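Chapter 7
Teaching a Task by Demonstration

What you will need for this chapter
Your team notebook, the arm checklist from Chapter 3, a completed Tateo account form, and the task cards handed out with the Brundolico kit.

What you should be able to do by the end
Write a task statement another team can run without asking you anything. Record a set of demonstrations and throw out the bad ones. Explain why a trained policy fails on a setup it was never shown.

7.1 From programs to demonstrations

In the first six chapters you moved the arms by giving them positions. You measured a point on the table, typed it in, and the gripper went there. This works well when every object is where you said it would be. Most teams found the limit of the method in the Chapter 6 exercise, when the block was shifted by the width of a finger and the gripper closed on air.

In this chapter you will stop typing positions. A team member will guide the arms through the task while the software stores the joint angles and the camera views together. One complete run is called an episode. A set of episodes is used to train a policy, a program that takes in the current camera views and joint angles and gives back the next motion. The Ilard software handles the training. Your job is to give it good episodes.

The task used all through the chapter is the cup task. Cups stand in a holder on a covered table, and the arm must take hold of one and lift it clear without knocking over the rest. It is a small job, and it is harder than it sounds.

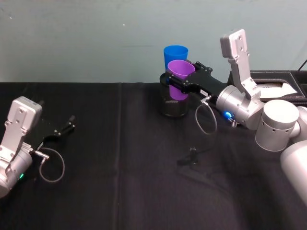

Before recording, each team writes a task statement. It has three parts: the starting layout, the goal, and the stopping point. "Pick up the cup" is not a task statement. It does not say which cup, how high, or what the other arm should be doing in the meantime. Compare this one, written by a student team at the Mokoena summer workshop:

Start with both grippers open and clear of the holder. Close the right gripper on the front cup, lift until the base of the cup is above the rim of the holder, and hold for two seconds. The left arm does not move. The episode ends when the hold is over.

A second team ran this statement the same afternoon and needed no help with it. Use it as a model for your own.

7.2 How many episodes

The Mokoena teams recorded 394 episodes of the cup task between them. After review they discarded 54. The usual causes were a late start, a cup that slipped, or an operator who paused in the middle of the lift to think. A pause looks harmless on playback, but the policy will learn it along with everything else.

That left 340 episodes. Of these, 275 were used for training and the other 65 were kept back for checking. Never train on the episodes you plan to check with. If you do, the score tells you only how well the policy remembers.

Your own team will not record that many. The club rules allow one table session per team each week, and a careful pair can finish a useful small set in three sessions. Training is set to 3,000 steps in the Ilard settings file. Leave that number alone for your first run and write down the result before you change anything.

7.3 What the wrist camera sees

The head camera view is good for finding the holder and poor for the last part of the reach, when the gripper itself blocks the line of sight. For this reason the kit also records from the wrist.

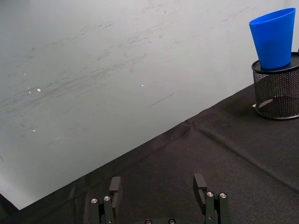
Wrist views take some getting used to. The background swings as the arm turns, and an object can go from a corner of the view to the middle in a moment. Go through the first episode slowly and note what is visible before the fingers start to close. With the gripper still wide open, a blue cup on top of the mesh holder may be far up to the right of the fingers, with a wide stretch of black cloth between. The policy has to learn the whole approach from there, so the early part of the episode matters as much as the grip. Do not trim it.

Check also for anything in view that changes between sessions — a board wiped clean, a fold in the cloth pulled flat, a lamp turned on. Write each change in the notebook next to the episode number.

7.4 Roles at the table

Work in threes. The operator guides the arms. The recorder starts and stops each episode and calls out the number. The resetter puts the cups back between runs and keeps both hands off the table while an episode is being recorded. Trade roles after every ten episodes, and keep one hand near the stop button at all times — this is the recorder's job.

Exercise 7.1
Write a task statement for moving one cup from the holder to the table. Exchange statements with another team and carry theirs out exactly as written, even where you think you know what they meant.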